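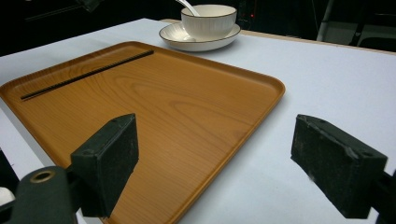 *Serving tray with chopsticks; ribbed white bowl and saucer behind.*

**Tableware Replacement, Lutel dining rooms: progress report**
Submitted to Bahrami, property services
Date: 10/17/20

## 1. Status

The project is on schedule for the second stage. Samples have been chosen for the tray, the chopsticks and the bowl and saucer. The first order was placed with Purero and has been delivered in full. The second order is being held until the points in section 5 are settled.

Spending to date is £3,870, all of it on the first order and carriage. No money has been drawn from the reserve.

## 2. Tray

The selected tray is rectangular, with rounded corners and a shallow raised rim. The finish is a warm honey brown with a wood-grain figure on the flat part. Two other finishes were looked at. The darker one showed fingerprints after a single service and the pale one did not sit well with the existing table tops, so both were returned to the supplier.

Rim height was the main point of discussion. A taller rim holds a bowl more safely when the tray is carried, but staff found it harder to wipe into the corners. The shallow rim was kept. A cloth reaches the whole inner edge without folding.

Trays of this size do not fit the old rack by the serving hatch. They are stored on end in the lower cupboard for now, with a sheet of card between each pair. A wider rack has been priced and appears under section 5.

## 3. Chopsticks

Thin black chopsticks replace the square bamboo ones. They are laid flat and together, parallel to the far rim and a short distance in from it, so that the rest of the tray stays free for the bowl and side dishes. The laying guide in the kitchen folder has been changed to match.

The first order included 200 pairs. Wash tests are still running. The old pairs lost their finish at the tips, and the same area is being checked on the new ones after every eight cycles. No result is reported at this stage.

Chopstick rests were in the original list and have been dropped. They took up tray space and were often lost in the waste bin.

## 4. Bowl and saucer

The bowl is white ceramic with a slightly flared, straight-sided shape and fine vertical ribs on the outer wall. It stands on a matching white saucer with a broad, gently raised edge. Both pieces have a thin dark band at the rim.

Peline offered a plain bowl at a lower unit price. It was turned down on grip: the smooth wall was harder to hold with a damp cloth. The ribbed bowl needs a little more care in drying, and the drying instructions have been reworded.

The bowl and saucer are laid on the table first and the tray is brought to the place afterwards. This order was adopted following the March trial, when 24 places were set both ways and the tray-first method gave more spills. The saucer should be clear of the tray corner. If it is under the rim, the tray rocks.

The banding is the one open question on this item. The supplier's sheet gives no dishwasher rating for it. A written answer has been requested, and until it arrives the bowls and saucers are washed by hand.

## 5. Points for decision

- **Wider rack.** Approval is requested to buy one rack for the lower cupboard from the reserve.
- **Dishwasher rating.** If the answer on the rim band is unfavourable, we propose to keep the bowl and extend hand washing. The added staff time would need to be agreed.
- **Spare saucers.** The current order has equal numbers of bowls and saucers. Past breakages were mostly saucers. A small extra quantity is suggested for the second order.
- **Old stock.** The bamboo chopsticks and the former trays are boxed in the dry store and can be collected once a destination is confirmed.

## 6. Next stage

The second order will be released to Purero on receipt of the decisions above. Delivery is quoted at eight working days. The wash record for the chopsticks and the supplier's answer on the rim band will be attached to the next report.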